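Notes for session 3 - how children learn to count

Last time I went on far too long about babies and dots, so I'll be quick with the recap. Reciting "one, two, three" is a song. Counting is matching each word to one thing, and then knowing that the last word you said tells you how many there are. Plenty of children can sing to 10 and still hand you a fistful when you ask for 2!

I saw this over and over when I was helping out at the Prirngate nursery. You ask how many buttons, the child counts them beautifully, you ask again - and off they go from the start. We call the missing bit the cardinal principle (sorry, it's an ugly name, but it'll be in your reading so you may as well get used to it).

Then there are the written numerals, which are a separate job altogether. A 4 looks nothing like four of anything.

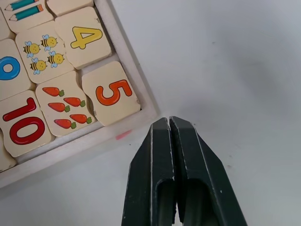

*Number and picture tiles: a yellow 4, and a tile with two blue pencils.*

Wagner Portela asked me last week whether the numeral or the picture should come first. My own feeling is that you start with real things they can pick up, then pictures, then the written sign, but I've met good teachers who mix all of it from day one and their children do fine.

For your essay, please read the Zamfir chapter on early number words. It's long and the middle drags a bit, but do get as far as the part on mistakes, I love that part. Skip the appendix unless you enjoy tables.

Essays are due at the end of November, 2,285 words at the very most, and yes, that includes footnotes.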